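Startseite | Jobs | Standorte | Kontakt

Lesezeit: 2 Min.

Mitarbeiter (m/w/d) Arbeitsplatzordnung und Kleinteileablage

Drikel sucht ab Oktober für den Standort Gostby eine Teilzeitkraft, Umfang 70 Stunden im Monat.

Aufgaben:
- Tische abräumen, Ablagen leeren und neu bestücken
- Schalter, Taster und sonstige Elektroteile nach Liste einsortieren
- Bestand im System Teron erfassen (800 Positionen)

Voraussetzungen: sorgfältige Arbeitsweise, Deutsch in Wort und Schrift, Grundkenntnisse in der Benennung elektrischer Bauteile. Einarbeitung: zwei Wochen. 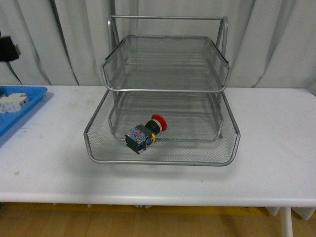 Ablage aus Metallgeflecht, zwei Ebenen; unten ein Not-Halt-Taster.

Bewerbung mit Lebenslauf an Maximiliano Alarcón, Kennwort »Jara«. Fahrtkosten zum Vorstellungsgespräch werden nicht erstattet.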